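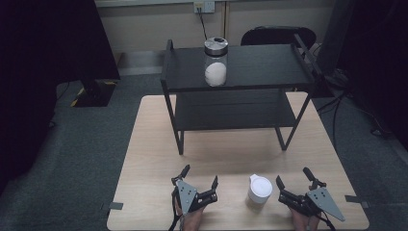
Prunden Occasion Wear
Frequently asked questions about renting

Last updated Sep 29, 2020

We receive many of the same questions by e-mail, so we have collected them on this page. If your question is not here, please write to us through the contact form. We answer all messages in the order in which they come.

RENTING A DRESS OR A COAT

What can I rent from Prunden?
Evening dresses, day dresses for weddings and christenings, coat dresses, formal coats, capes, hats and headpieces, and small evening bags. In our catalog there are at present 1,197 pieces, and 392 of them are hats and headpieces. We do not rent shoes, and we do not rent bridal gowns. Men's formal wear is something we are asked for often, but we have no plans for it now.

Are these the same dresses which I see on famous people?
Sometimes yes. A part of our catalog comes from labels that are often worn at premieres and at official visits, and it happens that a dress in our catalog is in the newspapers the next morning. In this case it is usually reserved for many weeks within a few hours. More often we can offer you a piece with a similar cut. In the search field you can write words such as "boat neck", "pussy bow" or "coat dress, military buttons" and you will find what is near to it.

We don't write the names of well-known women in our product texts. Please do not be surprised if a search with a name brings no results.

How long is the rental period?
The standard period is four days. It begins on the day when the parcel is delivered to you, and on the last day it must be handed to the carrier before the office closes. You can choose the eight-day period when you travel to your event. It is not possible to change from four to eight days after the parcel has left us, even if the next days look free in the calendar. We use these days for cleaning and repair.

How early should I reserve?
For the summer wedding months, two months before is comfortable. For the winter season one month is mostly enough. For hats you can be later, with the exception of the large straw hats, which go very quickly in spring.

Can I reserve for a date next year?
Yes, but only up to six months ahead. We take pieces out of the catalog when they begin to look tired, and we do not like to promise a dress which will perhaps be retired by then.

SIZE AND FIT

How do I know my size?
Please do not trust the number in the label alone. Every piece was measured by us, lying flat, and you find the bust, waist, hip and length on the product page. Measure a dress from your own closet in the same way and compare the two. This is more reliable than measuring your body.

What means "true", "small" or "generous" beside the size?
It is our own opinion after several customers have worn the piece. "Small" means that most customers would have been happier with one size more. If there is nothing written, the piece is new and we have not yet heard enough about it.

Can I receive a second size to be safe?
For dresses and coats, yes. The second size costs $40 and you send both back in the same bag. We can't offer it for hats or for one-of-a-kind pieces. If neither size fits, see below under "Nothing fits, what now?"

May I shorten the hem?
Please do not cut, glue or sew with a machine. A hem may be taken up by hand with loose stitches, and you must remove the stitches before you send the dress back. Fabric tape is allowed on cotton, wool and crepe. It is not allowed on silk, satin or velvet, where the glue leaves a shadow that our cleaner cannot always take out.

Nothing fits, what now?
Write to us on the day of delivery, before the evening. If you send everything back the next day, unworn and with the paper seal still closed on the zipper, you receive a credit for the rental price. The credit is valid for one year. The shipping cost is not included in it.

HATS AND HEADPIECES

Which hat goes with which dress?
There are many rules about this and we don't follow all of them. As a start: with a high collar or a big shoulder, choose a small headpiece worn on the side. With a simple neckline you can have a brim. For a ceremony in a church, think of the person who sits behind you. If you send us a picture of your outfit, we will suggest two or three pieces from the catalog. The service is free, but in August it is slow, as we are then preparing the fall pieces.

Must hat and dress be the same color?
No. Exact matching is difficult even for a professional, as straw and felt take the dye differently from silk. One tone lighter or darker often looks better. You can also repeat the color of the bag or the gloves in place of the dress.

How is the headpiece fixed?
Most have a thin elastic, a few have a comb or a band. On the product page it is written which one. The elastic goes under the hair at the back of the head, never under the chin. For very fine hair, make a small braid flat to the head and push the comb into it.
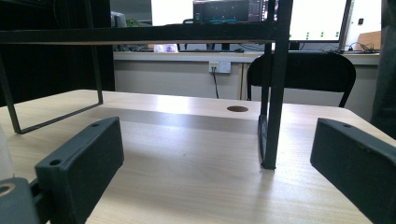 Can I bend the brim?
A little, if the brim has a wire in it, and this is noted in the description of the hat. Please use both hands and bend slowly. Never bend a brim of straw without wire. When it breaks we can't repair it, and then we must charge you the replacement price.

What should I do if it rains?
Felt can take a few drops. Let it dry in the room, far from the heater, and do not brush it until it is dry. Straw, feathers and silk flowers do not like any rain at all. If a feather gets wet and loses its form, leave it as it is and tell us with the return – a hair dryer usually makes it worse.

DELIVERY AND RETURN

Where do you deliver?
Everywhere that Parsons delivers. You can also pick up your order at our showroom in Hustport, which costs nothing. Pick-up must be selected when you reserve, we cannot take a parcel out again when it is already with the carrier.

Can I try on in the showroom?
Yes, with an appointment. You may try as many as six pieces, and you can bring one person with you. Appointments last one hour. If you look for something particular, please send us the product numbers before, then the pieces will be hanging ready for you. A part of the catalog is kept in our storage in Plostlow and must first be brought over, and for this we need 2 working days.

How do I send the pieces back?
In the same garment bag, with the label that you find in the inside pocket. Dresses go back on the hanger, coats are folded once over the paper roll. Hats travel in the box in which they came, with the ring of tissue under the brim. Please keep the box and all paper until the end of the rental. A hat that comes back in an ordinary carton is damaged nearly every time.

What happens if I am late?
For every day of delay we charge one quarter of the rental price. If you know already that you will be late, write to us. When no other customer is waiting for the piece, we can often find a solution which costs you less.

My parcel did not arrive.
Look first at the tracking page of the carrier. If there has been no movement for a full day, contact us and not the carrier, we are the sender and they will answer to us faster. If the dress comes too late for your event, you get back the whole amount including shipping.

CLEANING AND DAMAGE

Do I have to clean the dress?
No, please don't. Everything is cleaned by us after each rental and the price of this is included. Do not try to remove a stain at home, also not with water. Pin the small card from the pocket next to the stain and write on it what it was (red wine, lipstick, grass). This helps very much.

Which damage is included?
A lost button, an open seam, a small stain, a broken hook, some pearls that have fallen off. We see these things every week and we do not charge for them. If you find the button or the pearls, put them in the small envelope.

Which damage is not included?
Burn holes, big tears, stains from self-tanner or hair dye, strong perfume which does not leave after cleaning, and everything that was cut. Here we charge the repair, or the replacement price when a repair isn't possible. The replacement price of each piece is shown on its product page, so you can see it before you decide.

May I use perfume?
Yes, but before you dress, and please give it some minutes to dry on the skin.

BUYING AND SELLING

Can I buy the piece which I rented?
Often, yes. If there is a button "Ask for price" on the page, we are ready to sell it. The rental price of your last order is subtracted. Pieces without this button are not for sale at the moment, but most of them will be at some time.

Do you buy dresses from private persons?
We buy hats and formal coats in very good condition, not dresses. Send us three photos in daylight, the label and the measurements. Please do not send the piece itself before we have answered.

Do you lend to magazines and stylists?
Yes, under different conditions. Please use the press form, where you can also ask for a list of the available pieces by color.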